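Keeping the two-arm cell at Grirasby in service

Kumudini Sultana has looked after the two-arm handling cell at Grirasby since it was assembled in December. The cell consists of a pair of arms working over a single wooden table. Its work is sorting soft goods, mostly caps and pouches, between plastic bins. Her part of it is cabling, fingers, calibration and fault clearance.

She starts each morning with the arms raised and the power on. "I look at the joints first," she says. "If the indicators are lit along the arm, I know the bus is up. Then I move every joint by hand through part of its travel and listen."

The listening is for bearing noise and for cable drag. Cable drag is the more common of the two. A cable tied too tightly near a joint will pull on its connector each time the arm reaches low, and the result is a communication fault that clears when the arm is raised again. Sultana lost most of a week to one of these. Her rule now is to set the slack with the gripper at its lowest working point, inside a bin, and only then to tighten the ties.

"People set it with the arm parked, as it looks tidy," she says. "Then the arm goes down to work and there is nothing left to give."

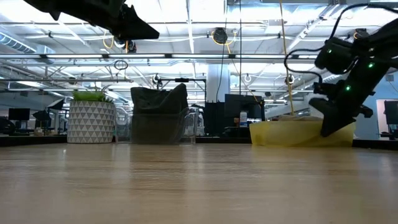
Jui-lin Man would go further and take the ties off the upper joint altogether, having found on the Larnham cell that a free loop wears more slowly than a fixed one, provided it is checked for snagging at every shift change. Sultana has tried it and does not object, but she keeps one loose tie as a marker. If the cable has crept past it, she resets the run.

The fingers are the next item. They are inspected every 800 cycles and replaced in pairs. A worn finger does not close evenly against a new one, and thin cloth slips out on the worn side. She stores the spares in matched sets, 22 at present, supplied by Hevby. Each set is fastened with two screws per finger, tightened alternately and checked again after the first 10 picks.

"The second check matters more than the first," she says. "The screws settle. On the old sets I could get a quarter turn out of them."

Calibration follows any change of fingers. The wrist camera is checked against a printed target laid flat on the table, and the offset is written in the log even when it is within tolerance. Sultana uses the Liao routine for this, which takes almost 26 minutes for both arms. She has asked for a shorter version and does not expect one soon. 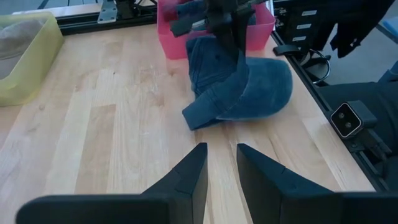
Caps are the item she uses for the acceptance run. A cap has a stiff brim and a soft crown, so the grip force that suits one part is wrong for the other. She sets the force on the crown, tries it on the brim, and lowers it if the brim creases. Both arms have to pass before the cell goes back into service — one good arm is logged as a failed run.

The rails around the table are checked last. Any bracket that has moved is returned to its scribed line, and the calibration is repeated from the start.

"That is the part I would like to design out," Sultana says. "A dowel in each bracket would do it. I have the drawings, and the drilling is booked for the next shutdown."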